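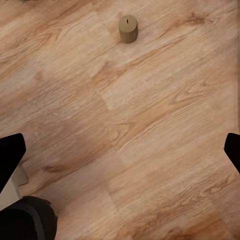
How long do you have to feed a new sourdough starter before you can bake with it? Mine took 26 days, and most of that was me being impatient in a cold kitchen.

2/ I got my first spoonful from Wenche Lundgren, who named hers Masetti (I have never asked). Mine is Trellum. Rye flour, tap water, same jar since July – and it smells like green apples right now!!

3/ The thing that helped most was feeding by weight. I'd been scooping with a cup and wondering why every batch came out different. Now it's equal flour and water, every morning at 7, before coffee.
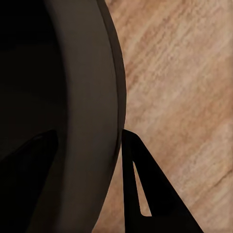
Big, dark and round. My favorite kind of shape.

4/ Torunn Amundsen told me to hold back some of the water and add it with the salt. I tried it Tuesday with 300 grams of water in total and the dough was so much easier to fold. Soft, stretchy, big lazy bubbles along the side. I was grinning at it.

5/ Also started adding toasted sunflower seeds to half the dough. Toast them first, please, it makes such a difference. I let them cool all the way down before they go in.
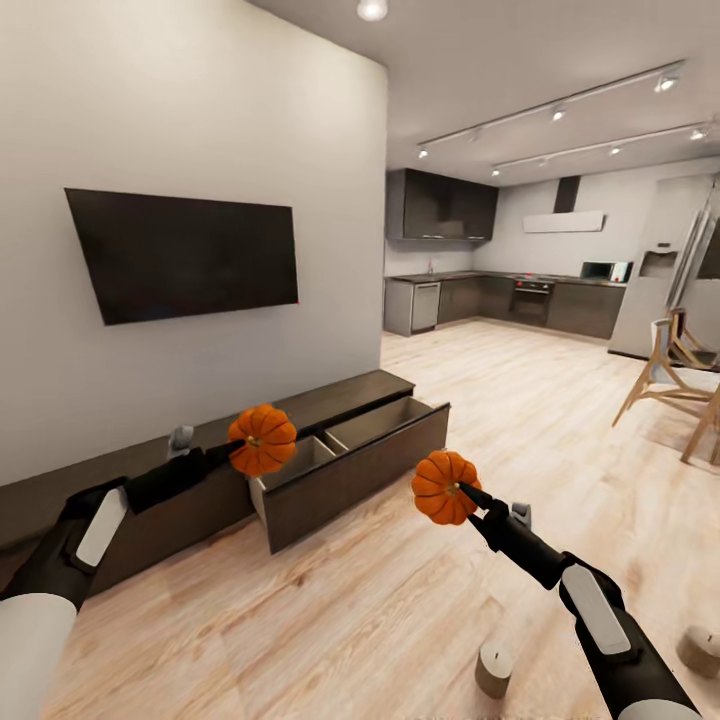 And if your loaf comes out flat, slice it thin and bake it again with olive oil and a little garlic. I've had flat loaves I liked better as crackers.

6/ Next up is a spelt loaf with honey. If you've made one, tell me how long you let it rise, I want all the details!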